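Domestic Animal Care, Unit 4: Dry Feeding in the Home
Handout for the Thursday group
Tutor: Lindiwe Gumede, Clurnden

Read this before the practical and bring your feeding sheet from last week.

4.1 Where to feed from

Portions are best made up on a hard, wiped surface with good light over it. A kitchen counter will do if it is kept clear of the household's own food while you work. Put the bag at the back and the bowls in front of it, so you are not reaching across a full bowl to get to the bag. Work away from sockets where you can, and keep the water jug well away from them.

4.2 Bowls

Stainless steel is what we use on this course. It washes easily and does not hold smells the way plastic does. Use one bowl for each animal, or one for food and one for water. Fill the water bowl last — at the tap, not on the counter.

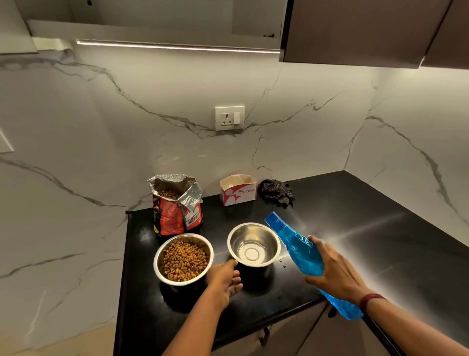
Fig. 3. Opened bag with two steel bowls, one filled with kibble and one empty.

A bowl filled close to the rim is not a portion. Look up the daily amount on the bag by body weight, weigh it on the scales, and divide it by the number of meals. Benito Sarmiento's sheet from Unit 3 has a worked case for a dog on 2 meals a day.

4.3 The opened bag

Fold the top down and clip it between feeds. Keep the food in its own bag, even inside a bin, so that the batch number and best-before date stay with it. Write the date of opening on the front in marker. Do not top up an old bag from a new one.

For next time: finish questions 1 to 4 on the feeding sheet and read page 41 of the course reader.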